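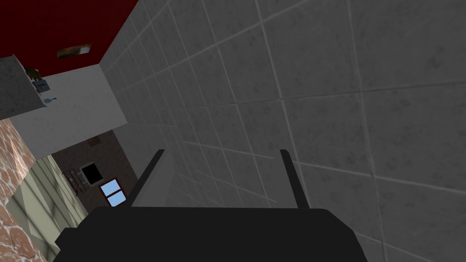
No. 7

2022-04-09
5 min read

I have been going back and forth on the gripper budget for so long that I think my family is tired of hearing the word. So, a catch-up for those of you who wrote in after the last post asking what I finally ordered (thank you, by the way, your notes really do make my week!).

The short version is that I haven't ordered the arm yet. I'm spending my evenings in the simulator first, in a made-up house with brick, a big run of gray tile and a little red-framed window I've grown fond of. The two plain fingers there cost me nothing, open or closed, and I can change my mind as often as I like.

Rehema Lyimo talked me into doing it this way. She bought a Hanrahan arm last November and then found that the mount, the cables and the spare fingers added $540 she hadn't planned on. That would sting at my house, too.

So my list has two columns now. One is the arm itself, where I'm torn between the Vira and the Civia – the Vira reaches farther, but the Civia comes with its own stand, and I do love not having to build a stand. The other column is all the small stuff, and it's already eight lines long. Cendov quoted me for most of it and was very patient with my questions.

I'd like to pick one before my savings wander off toward a new couch. If you own either arm, please tell me how the fingers have held up, and what you paid for the second set.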